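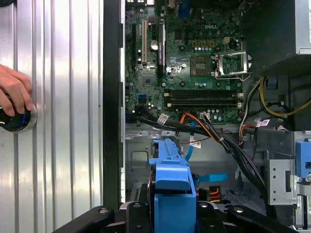 So where do the old office PCs go?

"Mostly to kids who need one for homework," says Obinna Adeyemi. He runs the reuse shop at Brotholm, 2 rooms behind a tire place. Opens at noon, phone already ringing.

They took in 400 machines last year. Banks, a dentist, the school district. Most of it comes in March, when budgets close.

"People wait too long. It sits in a closet for six years, then they want a tax reciept for it."
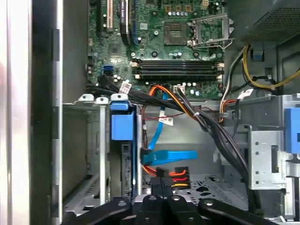

Desktop with the CPU socket open and the memory slots empty.

Price is the thing he gets asked most. Flandora, the resale chain, charges 117 dollars for a basic desktop. He charges less, won't say how much less in print. Drives get wiped first, always. No wipe, no sale.

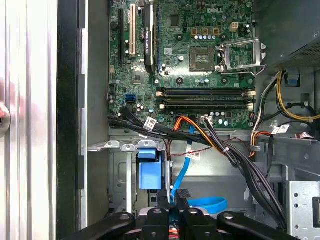
Rent is going up though. He'd like to hit 1000 machines a year before the lease ends, and teh landlord isn't waiting. "I need a loading dock. And shelves. You know anybody with shelves?"

Then a van pulled in and he had to go.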